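Picking Rings off a Moving Belt: Does Watching the Wrist Help?
Final report, Robot Learning project course, Drakard Lab
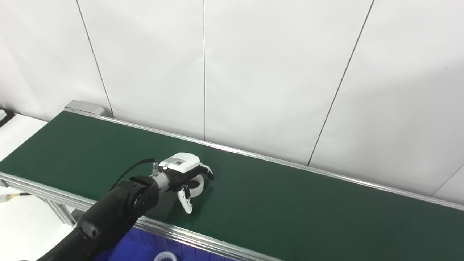

Our project started as a question about data and ended up as a question about timing. We wanted to know whether a policy trained on human-guided demonstrations could pick white rings off a conveyor and drop them in a crate, and whether adding the arm's own joint readings to the camera input would make it any better at it. The course handout describes this as "a well-scoped problem for one semester." The handout was written by an optimist.

1. Task

A ring comes down the belt at an arbitrary position across its width. The arm has to close two fingers on it, lift it clear of the rail, and release it over the blue crate below. A trial counts as a success if the ring ends up in the crate and stays there. Rings that bounce out are failures. We argued over this for most of a meeting, and the strict side won because the strict side was writing the evaluation script.

2. Data

We recorded 600 demonstrations by teleoperation, all with the head camera and joint positions logged together. We then threw out 60 of them. Most of the rejects had dropped frames in the video, and the rest had an operator who stopped halfway through to scratch their nose, with the arm faithfully following along. That left 540 for training.

The demonstrations are not as varied as we would have liked. Early on we were careful to place rings all over the belt. By the second week in April we were placing them where they were easy to reach, and it shows in the data: a plot of starting positions looks like a target with a very popular bullseye.

3. Method

We trained two policies with the same network and the same training schedule. The first, which we called Zulura, sees only the image. The second, Rusov, sees the image and the last second of joint positions. Both predict a short chunk of future arm motion, execute part of it, and predict again. We picked the names before we knew which one would work, so nothing should be read into them.

Our baseline was a scripted controller that finds the ring by color and moves to where it should be, given the belt speed. We expected to beat it easily. White rings on a dark green belt are not exactly camouflaged, though, and the script turned out to be a tougher opponent than we had planned for.

4. Results

We ran 246 trials, split evenly across the three controllers, so 82 each.

Script: 61 successes
Zulura (image only): 52 successes
Rusov (image plus joints): 68 successes

Joint history helped. The image-only policy tended to hover over a ring, apparently unsure whether it was on the way down or on the way back up, and by the time it had made up its mind the ring had left. With joint history this hesitation mostly went away.

The script failed in a duller way. It almost always reached the ring, but it closed the fingers on a fixed schedule and could not recover from a poor grip. Rusov sometimes nudged a ring, missed, and went back for a second try. We had a few of those in the demonstrations, all of them accidents, and they may be the most useful data we collected.

5. What went wrong

Release was harder than grasping. A ring can hang on one finger after the gripper opens, and both learned policies would then return to the belt wearing it like jewelry. We counted 11 of these across the two policies - all scored as failures. More demonstrations of awkward releases would probably help.

We also changed the belt speed once by accident and did not notice for an afternoon. Those trials are not included above. Rusov did badly in them, so the policy has learned our belt speed and not much about belts in general.

6. Next steps

The obvious experiment is to vary the speed on purpose. We would also like to compare against the force-aware method in Dambrauskienė's course notes, which we read with great interest in the final week, when it was too late to do anything about it. The 3730 lines of logging code are in the project folder. Please read the comments first, especially the ones in capitals.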